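Collections > Household and Table > Mugs, Trays and Coasters

Search the collection Keyword or object number Go Clear

Mugs, Trays and Coasters: A Gallery from the Trodham Tableware Study Collection

The Trodham Tableware Study Collection holds 485 objects connected with the serving of hot drinks in the home. Of these, 481 may be consulted in the study room, and the remaining four are held back for conservation. The collection was formed to support teaching in domestic design and is used chiefly by students, makers and local history groups.

This gallery is concerned with ordinary ware: the mug, the tray on which it is carried and the coaster on which it is finally set down. Such things are seldom kept with care. They are bought singly, given as presents, chipped and replaced, and a household shelf rarely holds a full matching set for long. The collection reflects this habit and does not attempt to correct it. Mugs are acquired in mixed groups wherever possible, in the company of the trays and mats used with them.

The selection was made by Kristine Samonte, Keeper of Household Objects, and the notes were prepared by Edvin Lindqvist. Both wish to record their thanks to the Kazlauskienė family, whose gift of 128 pieces forms the core of the collection.

A mixed group is usually the first thing shown to new visitors. Mugs of different colours have a practical merit in a shared household or workplace, where each person soon learns which is theirs. Visitors are invited to consider how the mugs are placed as well as how they are made. A tray loaded with its handles facing the same way is easier to hand round, and those seated may take a mug without reaching across the others.

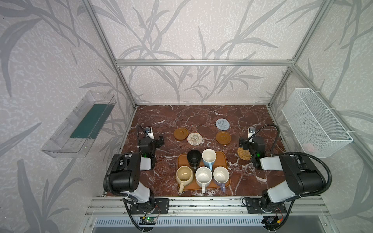

The tray itself deserves more attention than it commonly receives. A raised rim keeps the load from sliding when the tray is tilted, and rounded corners are kinder to door frames and to the hip of the person carrying it. The depth of the rim is a matter of compromise. A deep rim is secure but obstructs the fingers, while a shallow one allows a handle to pass over the edge, where it may be grasped at once. Trays in the study collection are stored upright in slotted racks and should be returned to the same slot after use.

Mugs in a group of five are generally carried as two and three. The arrangement leaves little unused space, and with three at the front the tray is well filled on the side nearest the table. Handles from the back row can be settled between the mugs in front of them, provided that the mugs are lifted out in order, front row first.

Five mugs seen together also show how much the colour of the interior matters. A white or cream lining shows the strength of the tea and, in due course, the stain. A dark lining conceals both. Opinion among our visitors has long been divided on this point, and the collection takes no position.

Coasters are represented in two broad types, the smooth and the woven. Smooth coasters with a recessed ring hold the foot of a mug in place and are readily wiped. Woven coasters, worked in a spiral or in concentric rings, are softer beneath the mug and quieter when it is put down. They require more care in cleaning and should be dried flat. A table laid with both types is entirely usual, and those who lay out a group for study are asked to leave a clear space between the coasters and the tray.

The Brelley Room, in which handling sessions are held, is open by appointment on Friday from 10 am. Groups should state in advance which part of the collection they wish to see. A short handlist, Mugs and Their Company, is published by the Moltero Press and may be bought at the front desk – copies are not sent by post.

Reader comments

M. Harcastle
The note on loading a tray was most useful. I have run a church tea table for years and had always put the three at the back. I shall try it the other way.

Penny W.
Lovely to see everyday mugs taken seriously. The light blue one with the cream inside is very like a mug my aunt had. Is it possible to see the woven coasters close to at a handling session?

Edvin Lindqvist
Thank you, Penny. Woven coasters may be requested for any Friday session. Please mention them when you book and they will be brought up from the store.

teapot_ron
Dark linings every time. What the eye does not see.

G. Abbott
Does the handlist cover saucers as well, or only mugs?

Kristine Samonte
Mugs only, I am afraid. Cups and saucers will have a handlist of their own, which we hope to have ready by July.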